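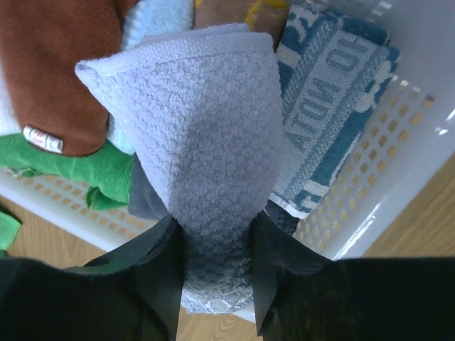
Vostum Opens Planning Desk for Laundries Thinking About Their First Folding Cell

CEKECK, September. Vostum is pleased to announce a new planning service for small and mid-sized laundries, hotels and care homes that have been wondering, perhaps for a good long while, whether a robot that handles towels belongs in next year's budget.

The service is called Wustemo, and it begins with a conversation well before anyone signs a purchase order. Over 3 months, our planners look at the linen you really handle, the floor space you can spare, the power and network you already have, and the hours your team spends picking, sorting and folding. At the end you receive a written equipment plan with costs set out year by year, including the dull but important ones: spare grippers, cables, service visits, training time and a bit of money set aside for surprises.

We drew on 251 questions sent to us by laundry managers, and we are grateful for every one of them (even the very long ones!). Most had little to do with speed. People wanted to know whether a machine could cope with mixed colors and odd sizes, how much table it would need, and whether they ought to buy one arm or two.

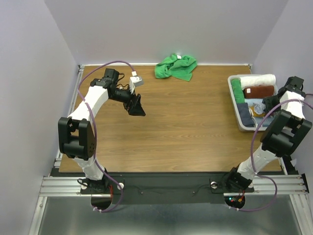
A two-arm tabletop cell with a green towel on the work surface and a bin of folded textiles at the back right.

Each customer is asked to put together a trial set of 68 pieces from their own shelves, worn ones included, so that the plan is based on everyday linen. The fee is $300 per site, and Vostum will credit it in full toward any equipment ordered afterward. If the plan suggests waiting another year, we will say so, and the plan is yours to keep.

Evangelista, our partner for installation and financing, will offer lease and purchase quotes side by side, in the same format, which should make life a little easier for whoever has to carry them into the budget meeting.

Applications are open now through the Vostum planning desk in Cekeck.

Contact: Vostum Press Office, Cekeck | © Vostum. All rights reserved. | Back to top

We use cookies to improve your visit. Accept | Manage settings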